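Hourly output and billing credits for the Curow shared solar garden, with one row per subscriber household per billing month and a separate hourly file for the array. Compiled by Wayne Leclerc from the operator's meter exports and the credit statements sent to subscribers.

## Files

- `array_hourly.csv` - net output at the Tondari inverter yard, in kWh
- `credits_monthly.csv` - 3491 rows, one per household per month
- `tiers.csv` - the 3 discount tiers and their income cutoffs

Households are keyed by a random ID. Street addresses were dropped before the first release, and ZIP codes are cut to the first three digits. Groups with fewer than 5 households are merged into the next tier up. 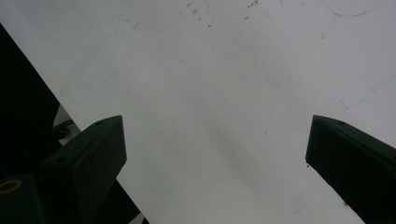

*White surface with small brownish specks and a faint blue curved line.*

## Known problems

Credits are booked in the month they post, which can be one cycle after the power was generated. Do not join the two CSV files on month without shifting one of them. The June statements from the Pelletier substation side were reissued, and only the corrected values are kept.

The array log has more than 400 missing hours. They are left blank; no values were filled in. Timestamps are local standard time all year, with no daylight saving shift.

Subscribers who moved within the service area keep their ID. Those who left and came back get a new one, so counts of unique households run slightly high.

## Use

Suited to work on bill savings by income tier. It is a poor fit for forecasting - no weather data is included, and panel tilt is not recorded. The Hernunau site uses a different credit formula and is excluded.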